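Questions We Get About Extended Warranties

Updated in December by Haf Lewis

Should I buy the extended warranty on my dishwasher?
Probably not. Most things that go wrong with a dishwasher go wrong in the first year, when the manufacturer is already paying, or long after the extended plan has run out. The store sells you the years in between. It knows how those years tend to go.

The salesperson said repairs cost a fortune. Is that true?
Some do. Ask which repair, and ask for the price. When I did this at a Morkum store I was told $434 for a control board. The independent shop two streets over quoted less than half of that, parts included.

What does "full coverage" mean?
Whatever page 9 of the contract says it means. The Plodetti plan uses the phrase on its brochure and then lists 41 exclusions, among them door seals, hoses, racks and "cosmetic or functional wear." I would like to know what wear is left over after that.

Do I get my money back if I never make a claim?
A few plans offer this. Read the conditions. Tazi wants the original receipt, the original plan certificate and a written request inside a 36-day window after the plan ends. Miss the window and they keep the money. They don't send a reminder.

Can I cancel?
Usually, and often for a full refund if you do it early. After that you get a share back, minus a fee. Cancel in writing and keep a copy. A phone call leaves you with nothing to show if they say it never happened.

They offered me a replacement instead of a repair. Is that good?
Look at what "replacement" covers. It may be a refurbished unit, or a store credit based on what your machine is worth today. Delivery and hookup may be extra. Hauling away the old one may be extra too.
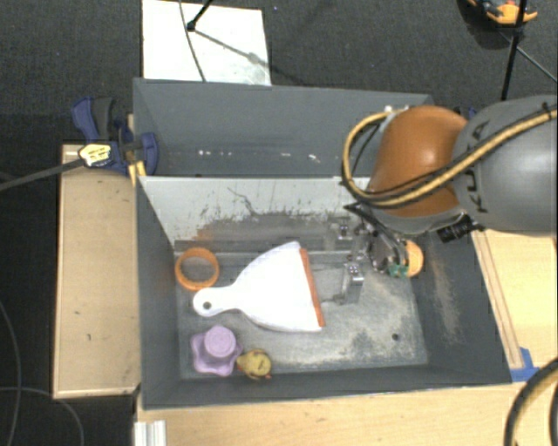 Ask also whether the plan ends once you accept. With several of the ones I have read, it does, even if you had three years left on it.

Is it safer to buy from the store or from a separate company?
I haven't seen much difference. Often the store is selling somebody else's plan with its own logo on the front. Akport plans are sold under at least two store names, and the claims number is the same on both. Look up the company that handles claims before you pay.

My credit card says it extends warranties. Does it?
Maybe. Card benefits get cut quietly, so check the current terms and don't go by the booklet that came with the card.

So is it ever worth it?
If one repair bill would really sink you, and you have read the whole contract, it might be. I'd still put the same money in a savings account first.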